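Shop floor meeting, Trundport workshop, 1st February

I took the notes this time, so blame me for the spelling! Both shifts came, plus the office.

## The arm on the marble bench

We started with the Cododico arm, which has been on surface checks and edge strips since July. It's done 1243 pieces so far. I said what a few of us had been muttering, that it's great on plain stone and slow on anything busy. The dark brown marble with the pale crackle and white veins is the one we argued over (glare on the polish, veins that look like chips, you name it), and the evening shift wants a person to sign off on every piece of it. Agreed, starting now.

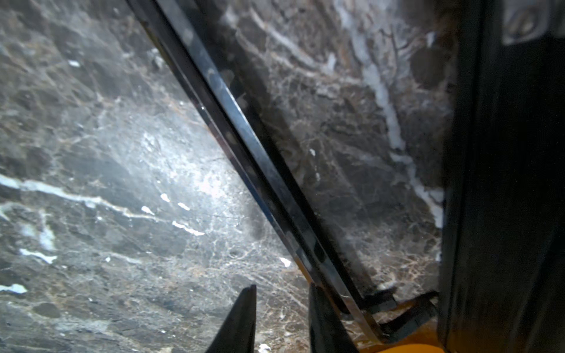 ## Who does what

- Hand polishing stays with us. Big cheer for that one.
- Two of us move from lifting to checking. Same pay, and the office will put it in writing.
- Training is 40 hours each, on the clock, at the Lamptey site. I asked about gas money and they said yes!
- My back is happier, and I wanted that in the minutes too.

## Gripes

The stop button is too far from the sink. Skostano quoted us for a second one and we're taking it. Evening shift also feels lonely with fewer people on the benches, so breaks will overlap with packing for a while and we'll see how folks like it.

## Still open

- Who resets the arm after a power cut
- The radio (again)
- Whether the 161 pieces waiting for a recheck go to days or evenings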